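Kanmont Private Label Register: data card

Version 3 of the register. Replaces version 2, which is no longer supported.

Summary

The register records changes to the names, package sizes and shelf categories of private-label goods sold by discount and mid-market department chains. One row is one change to one product line. A line that was renamed and resized in the same month has two rows, joined by event_group. Coverage is limited to three goods families: household linen, knitwear and accessories, and kitchen basics. Grocery is out of scope.

The register was started by Gayan Mondal at Kanmont to answer a narrow question: how long does an old label remain on sale after the chain has announced its replacement? It has since been used for work on unit pricing and on catalogue matching. The fields still reflect the first purpose, which explains the two date columns and the absence of any sales volume.

Files

events.csv: the main table, UTF-8, comma separated, header in the first row.
lines.csv: one row per product line, keyed on line_id.
chains.csv: chain codes and the ownership group of each chain.
category_map.csv: the chain's own category name against the Kanmont category.
CHANGES: plain text, newest entry first.
LICENCE: terms of use.

Fields in events.csv

event_id: string, unique, never reused after a deletion.
event_group: string, blank when the change stands alone.
line_id: string, foreign key to lines.csv.
chain_code: string, foreign key to chains.csv.
change_type: one of rename, resize, recategorise, withdraw, restore.
value_before: string. Blank for restore.
value_after: string. Blank for withdraw.
month_announced: year and month. Blank if the chain made no announcement.
month_on_shelf: year and month in which the new state was first recorded in a store or on the chain's web catalogue.
source_type: one of catalogue, shelf, notice, supplier.
confidence: integer from 1 to 5. See Confidence below.
note: free text, not normalised.

Package sizes in value_before and value_after are metric. Where a chain states a linen size in words only (single, double, queen), the word is kept and no dimensions are inferred. Colour names are kept as the chain prints them, including foreign spellings.

Collection

Catalogue rows come from scheduled captures of the chains' public product pages. Captures are compared line by line and the differences are passed to the Pudix matcher, which proposes a change_type. A person accepts, edits or rejects every proposal. Nothing proposed by Pudix enters events.csv unreviewed.

Shelf rows come from store visits. The visitor records the label, the stated size and the aisle heading. Prices are collected on the same form but are not part of this release.

Notice rows are transcribed from printed circulars and from cards posted in stores. Supplier rows come from two supplier lists made available under agreement; the suppliers are not identified in the data, and the note field has been cleared for those rows.

Confidence

5: the old and new states were each recorded from two source types.
4: the new state was recorded from two source types, the old from one.
3: one source type for each state.
2: one state recorded, the other taken from a notice or a supplier list.
1: inferred from a barcode match alone.

Rows at 1 are retained for matching work. They should be dropped before any analysis of timing. The difference between month_announced and month_on_shelf is not meaningful for these rows, and in earlier versions it produced a spurious cluster at zero.

Known problems

The Vatmont chain moved to a new catalogue layout between version 2 and version 3. Category headings from before the change do not map cleanly to those after it. Scarves, gloves and hats were a single heading in the old layout and are three in the new one. category_map.csv keeps both sets, distinguished by layout_id. Joining on category name without layout_id will duplicate rows.

Gbeho, a regional chain, relabels stock with stickers while the printed carton still carries the old name. Store visitors did not treat these consistently until the visit form was revised. Affected rows have sticker in the note field where the visitor mentioned it. The true number is higher and can't be recovered.

Withdrawals are under-recorded. A line is marked withdraw only after 6 consecutive captures without it, so seasonal lines may be marked withdraw and then restore in the following year. Pranab Dissanayake's script, seasonal_pairs.py, collapses these into a single record. It isn't run on the released table.

Knitwear is the weakest of the three families. Size changes are often stated only on a swing tag, and web catalogues seldom repeat the tag.

Intended use

Suitable: studies of relabelling practice, catalogue reconciliation, training and testing of product-name matchers, teaching.

Not suitable: market share estimates, price comparison, any claim about the financial position of a chain. The chains were selected for access to their catalogues and are not a sample of the sector.

Loading

Read every column as a string on the first pass. Several line_id values begin with a zero, and spreadsheet software will strip it. Month fields use a hyphen and sort correctly as text. Blank is the only missing-value marker; the string NA is a real chain code.

Changes since version 2

Added event_group.
Split the source type web into catalogue and notice.
Corrected the chain codes for lines transferred to Vatmont.
Removed duplicate rows in household linen that had been caused by trailing spaces in value_after.
Renamed the field score to confidence. The scale is unchanged.

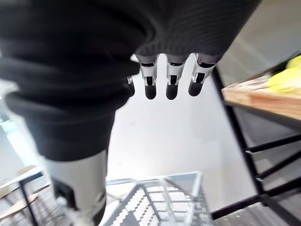
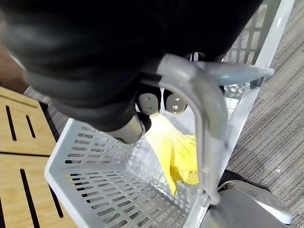
Page last changed: October

Corrections

Send corrections to the register desk at Kanmont with the event_id, the field and the proposed value. A catalogue page or a photograph of the label is enough as evidence. Accepted corrections appear in CHANGES under the event_id and take effect in the next release; released files are not edited in place.

Licence and citation

The tables may be copied and adapted for research and teaching with attribution. Commercial redistribution needs written permission. Cite as: Mondal, G. and Dissanayake, P., Kanmont Private Label Register, version 3. If seasonal_pairs.py was applied, state this in the methods section and give the version of the script.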